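# Recording Demonstrations for the Processor and Memory Tasks

This guide applies to operators who record teleoperated examples for the Kuusk training set. It covers the two desktop computer tasks: handling a processor and handling a memory module. Read it in full before opening a session in Flelov, the recording software.

## Before you record

Confirm that the computer is disconnected from power and that the side of the case is open. Wear the grounding strap whenever you reach into the case by hand.

Move the arm over the motherboard and check the wrist camera view. The processor socket must be in view together with the memory slots. Cables that cross the approach path should be moved aside by hand before recording starts, and left in that position for the full session.
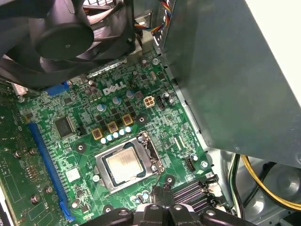
*Wrist camera view over the motherboard, with a processor in the socket and the memory slots empty.*

Enter the state of the socket and of each memory slot in the session form. The form does not carry these values over from the previous operator.

## Check the fixture board

The fixture board holds parts outside the case. The processor goes between the two retaining rails on the left side of the board, and the memory module lies in the horizontal tray near the lower edge. Press lightly on each part to confirm that it is seated. A module that sits high at one end will be gripped at an angle, and the whole example will have to be discarded.

Do not move the board once a session has begun. If it is bumped, stop, close the session and run the alignment routine again.
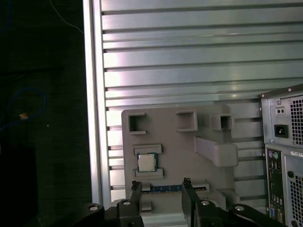 **Maiara Amaral**
Data Collection Lead, Zondia

Each session consists of 10 accepted examples of a single task. Rejected attempts do not count toward the total, but they are kept – please do not delete them. As of August, the set held 3,663 recorded attempts, of which 2,412 were accepted.

## Record an example

1. Return the arm to the start position and open the gripper fully.
2. Select the task name in Flelov and press Record. Wait for the tone before you move.
3. Approach the part slowly, with the fingers on either side of it. Avoid long pauses in mid-air, which the model tends to copy.
4. Close the gripper on the edges of the part. When handling a processor, keep the fingers off the flat face of the heat spreader, and keep the chip upright in front of the board until you are ready to place it.

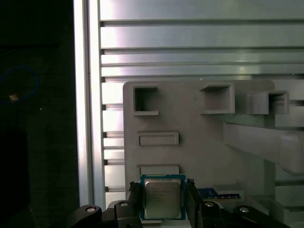 5. Move to the target position named in the task. Correct small errors as you go; corrections are useful to the model and should be left in.
6. Release the part, back away in a straight line and press Stop.
7. Mark the example as accepted or rejected. Choose a reason code for every rejection.

## When to reject an example

Reject the attempt if a part is dropped, if a hand enters the camera view, or if the gripper touches the socket contacts. A second grasp is acceptable when the first one slips, provided that the part stays on the fixture.

Code 13 is reserved for camera faults. Report these to Eimear Ó Briain before starting another session at the Litetwood station.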